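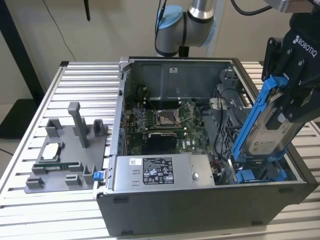 Figure 3. Drive in its blue carrier at the drive cage, with the tower lying on its side.

3.2 Layout of the towers and access to parts

All of the machines in the study were office desktops of the same general build, received through Tradell after a lease return at the Jirkstead site. They were laid on one side with the side panel off, so that the inside of the case faced up. We kept this position for every part described below. It gives a clear line to the motherboard, and it lets the drive cage be reached from above.

The drive is the part of most interest in this section. In these towers it does not screw straight into the case. It sits in a blue plastic carrier, and the carrier goes into a cage at the side of the case. Blue is used on the carrier, on fittings at the cage and on the release latch at the end of the power supply. We treated blue as a sign that a part was meant to be handled during service, and the service sheets prepared by Furex follow the same rule.

The carrier adds width to the drive and changes how it can be held. A bare drive has flat metal sides and can be held along most of its length. With the carrier on, the hold has to be on the plastic, and the plastic gives a little. Holds near the middle of the carrier bent it less than holds near the ends. Rathore (personal notes, June) found the same with carriers from an older model – those were thinner and bent more.

3.3 Parts around the power supply

The power supply takes up a large share of the case and sets the limits for work on the parts next to it. Cables leave it near the motherboard and run down beside the board. They were left as found, without ties, in all of the towers.

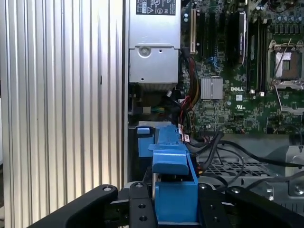

Figure 4. Power supply, cable bundle and motherboard, with the finned heatsink over the chipset.

Two points about this area matter for the order of work. First, the cables do not hold their shape. A bundle pushed aside tends to drift back over the board after a few minutes, and it then has to be moved again. Second, the expansion slots and the memory slots run in the same direction, which means that a cable lying across one slot often lies across its neighbors as well. We recorded any cable lying over a slot before work began and cleared it by hand.

The processor was taken out before the other steps and stored in its own tray. The socket was left empty for the whole series. Thygesen, who set up the part list, asked that the socket be checked for dust and bent pins at the start and end of each session, and the result was entered on the sheet for that tower. The chipset heatsink was left in place. Its fins are easily marked, and no step in the series called for its removal.

3.4 Drive cage and fit

Fit at the cage was judged on two things: whether the carrier entered square to the opening, and whether it went to full depth. A carrier that enters at an angle will catch on one side. It may still go in under force, but the cage wall then shows wear, and we counted such cases as a poor fit whatever the final depth.
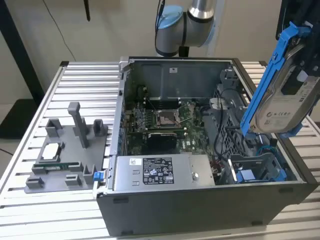 Figure 5. Drive and carrier tilted above the cage, with the parts fixture beside the tower.

The angle of the carrier was left free while it was outside the cage and was fixed only for the last 52 mm of travel. Small parts waiting for use were kept in a gray printed fixture on the table to the left of the tower. The fixture is a changed version of the Grgić tray, with upright posts added so that a circuit board can be set down without touching the parts on either side.

Cables near the cage were the main cause of delay. The data cable is stiff and springs back toward the opening if it is routed too short. We set it along the edge of the case before each trial. Where it could not be kept clear, the trial was stopped and logged as a cable fault – these are listed apart from the fit results in Section 4.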